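# Teaching two hands to deal with bottles that won't stand up

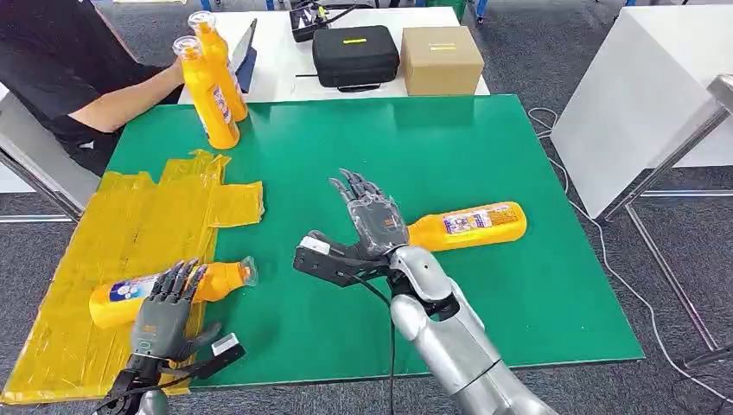

Leandro Bravo

So I promised I'd write up the lying-down bottle thing, and since three of you have emailed me about it, fine, I'm finally doing it!

Quick catch-up if you missed the last post. We have a policy (I call it Marnavel, don't ask) that learns to grab stuff from recorded demonstrations. The view is from the robot's head, so it sees its own two hands, the green table and whatever we've put on it. With bottles standing upright it was already pretty good. Tip the same yellow bottle on its side and it fell apart. The fingers would come in from above, close on the label and squeeze the bottle right out the other end. Very funny the first time.

My first idea was just more data. We went from 100 demonstrations to 700, all with bottles lying down, and success went from bad to 70 percent. Okay, but that's a lot of afternoons for 70 percent.

What helped way more was changing what the policy predicts. The old version put out finger joint angles directly. The new one first guesses the long axis of the bottle and which end has the cap, and then the hand motion gets worked out relative to that. Caps pointing left, caps pointing right, it's all the same problem once you've got the axis. Same 700 demonstrations, same training time, and we hit 86 percent. I ran the whole evaluation again with fresh bottle positions because I didn't believe it, and got the same number.

The plastic sheeting is the part I'm still grumpy about. A bottle on the bare green surface is easy to pick out, but yellow on yellow with all those folds and see-through flaps? The axis guess wobbles, and then the fingers hesitate, open, close a bit, open again... Nearly all of the remaining failures are on the sheeting. I tried turning up the color augmentation and it made things worse, so that's out. The blue in the label seems to be what the network hangs on to, and if the label is turned away or a finger is covering it, good luck.

Next thing I want to try is letting the left hand hold a bottle still while the right one gets into position (right now the two arms are trained on the same demos but they mostly ignore each other). I also want to throw in a few bottles with no label at all, just to see how badly it goes.

Code is still a mess, so please stop asking for it until I've cleaned up the config files. End of March, I hope!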